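Pressing seams open vs. to the side (again)

threadbare_in_ekville
I have 246 half-square triangles to press before the September retreat and I would like to make up my mind. My guild says to the side, always, as if it were in the Constitution. I've been going open on the last two tops and they lie flatter. Am I going to hell?

bobbinchaser
To the side. Open seams are weaker and your batting will beard through. I've quilted 750 of other people's tops, I've seen things.
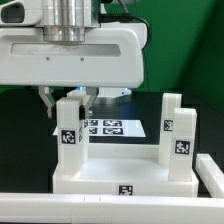

mostlyscraps
I press open on anything with lots of points and have yet to see a seam burst. The bearding talk dates from hand piecing, if you ask me. As for flatness, I want a block to sit square like that white one up there with the gripper against its side, and nesting seams give me a lump at every corner.

bobbinchaser
Then you're not nesting them right. Shorten your stitch at least if you insist.

threadbare_in_ekville
Stitch is already short - I unpicked 10 of them last night and said words. Going open. Don't tell the guild.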